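About Skemel

We help small shops and schools work out what a robot cell will really cost them, before anybody signs for one.
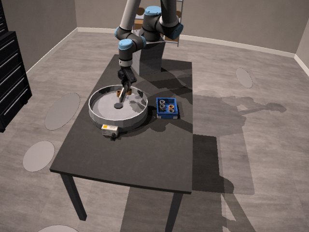
Tray-and-bin layout, drawn up in simulation with the arm over the tray.

Hi, and thanks for stopping by! I started Skemel after years of buying equipment for a parts shop in Esstead, where I once spent our whole July budget on an arm and had nothing left for the table (yes, really). I learned a lot that summer, mostly about tables.

So now I do the planning side for other people. You tell me what you need picked up and where it has to go, and I build the cell on screen first: arm, pedestal, trays, bins, shelving, the tool cabinet in the corner. We move things around until you like it, and then I write up a budget with every line in it. Grippers, freight, spare fingers, training days, the lot! My last one for a school in Nistham ran to 4 pages and they read every word, bless them.

A first planning call is free. A layout with a written budget is $300, and if you want me to chase quotes and compare them for you, that's $1,000 flat. I don't sell robots and I don't take a cut from anyone who does, so if a $1,337 bench and a good pair of hands will do the job, I'll say so.

I also run the Yuen worksheet, a plain spreadsheet for planning replacements year by year. It's yours for the asking, just drop me a line through the contact page and tell me a bit about your shop.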